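Skusska Planner: Frequently Asked Questions

Which part of the stack does Skusska replace?
The motion planner and the grasp queue. Your arm's own controller still closes the joint loops. Skusska sends it timed waypoints and reads back joint state.

Can two arms share one table?
Yes. Each arm gets its own planner process, and both write to a shared reservation map. A cell reserved by one arm is treated as an obstacle by the other until it is released. Set the timeout in cell_hold; the default is 300 ms.

Why does the planner reject a grasp that looks reachable?
Usually the approach is blocked by a bin wall. Run the check tool with --explain and look at the first failed constraint. If it names the wrist cable, the cable envelope in your arm model is too large. Wanda Głowacki maintains the envelope files and accepts corrections through the tracker.

Do I need to recalibrate after moving the camera?
Yes, even for small shifts. Touch at least 6 known points with the tool tip, spread over the whole surface. Points bunched near one base give a good residual and a bad transform.

Does perception handle mixed bins?
Since the September release, yes. The Ikden segmenter no longer needs a model of each item. It returns a mask and a grasp score per candidate. Shiny or clear items still score low.

What happens when a grasp fails?
The arm retreats to the hover pose and takes the next candidate. After 3 failures it requests a new point cloud.

Is the emergency stop handled in software?
No. Stops are wired to the arm controller. Skusska only detects the stopped state and clears its queue.

Where do I report a bug?
Attach the run log and your cell config, and assign planner issues to Vilgot Westerberg. 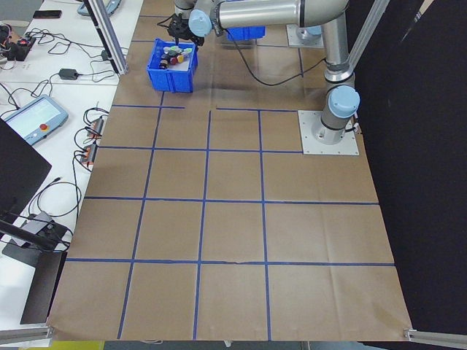
Logs are kept on the planner host until the next restart, so copy the run folder before you power down.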